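Skaltard Robotics Club
Minutes of the May general meeting

Present: Ginette Texier (chair), Jirayu Limsakul, Romain Lacroix, Loukia Politis, Josiane Caron (faculty advisor), and most of the second-year group.
Minutes taken by Loukia Politis.

Meeting opened at 4:40 p.m. in the upstairs lab.

1. Minutes of the last meeting
Approved with one correction. The spare power supply was ordered by Romain, not Jirayu.

2. Money
Balance is $2,078 after the print shop was paid. Romain still has two receipts to turn in. Josiane reminded everyone that receipts handed in after the end of the month go onto next year's budget and will be paid back in the fall. Ginette asked whether the club could buy a second set of gripper pads now. Agreed, up to $93, from the usual supplier. Romain to order.

3. Vekik Cup
Registration for the Vekik Cup is in. The club is entered in the household tasks event only. Jirayu had hoped to enter the line sorting event as well, but the two overlap in the afternoon and we don't have enough people who can run the arms.

The rules were updated last week. Changes that matter to us:
The time limit per run is now 200 seconds, down from 240.
A garment that touches the table at the end of the run scores half.
Teams may restart once, and the clock keeps going.

There was some discussion about the half score. Ginette thinks it favors teams with a taller basket. Josiane said the basket is the same for everyone and the rule is fine. Jirayu will write to the organizers to ask if a sleeve resting on the rim but not on the table counts as inside. No decision needed until they answer.

4. Aubert (the two-arm setup)
Jirayu reported. The left arm was dropping out during long sessions. He traced it to the cable at the base and swapped it, and there have been no dropouts since. The old cable is in the drawer with tape on it – please don't use it.

Wrist cameras on both arms were refocused. Loukia asked that people stop turning the lens ring by hand, as earlier recordings no longer match the new ones and some had to be thrown out.

Home position is now saved under a new name in the start script. Anyone with an old copy of the script on a laptop should delete it and pull again.

5. Laundry task, progress
The group has almost 200 recorded runs of the shirt-into-basket task. Loukia has gone through the first batch and marked 25 of them as not usable, mostly because the operator paused too long or the grip was lost and the run was not restarted.

Romain described the main problem. Both grippers can pick up a shirt without trouble, but the second half of the job, getting the loose part down inside the basket, is slow and looks different every time. He would like everyone to use the same order: bring the shirt over, lower the bulk of it, then tuck whatever is left outside. Jirayu prefers to gather the shirt first and drop it in one move. Both were tried before the meeting.
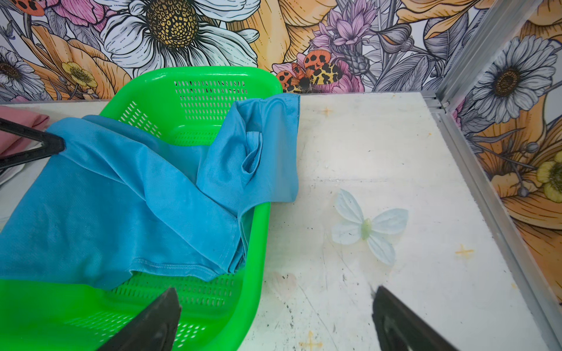 Romain and Jirayu will each record a set with their own method, and the group will compare them at the next meeting. For scoring, Ginette proposed that operators look at the rim before ending a run. With the light blue T-shirt hanging over the left side of the green basket and a bit of it past the right rim onto the table, a run stopped there would get half under the new rule. Agreed that all practice runs are scored by the Cup rules from now on, including old ones if Loukia has time.

6. Ondell visit
The Ondell middle school group is coming to see the lab before the summer break. Josiane will handle the permission forms. Ginette wants visitors to drive one arm each with the speed turned down. Two club members must be at the table the whole time, one of them next to the stop button. Loukia and Jirayu signed up.

7. Other business
The lab door code changes at the end of the month. Ask Josiane in person, it will not be sent by email.
Elections for next year's chair go on the next agenda. Names to Loukia.

Meeting closed at 5:35 p.m.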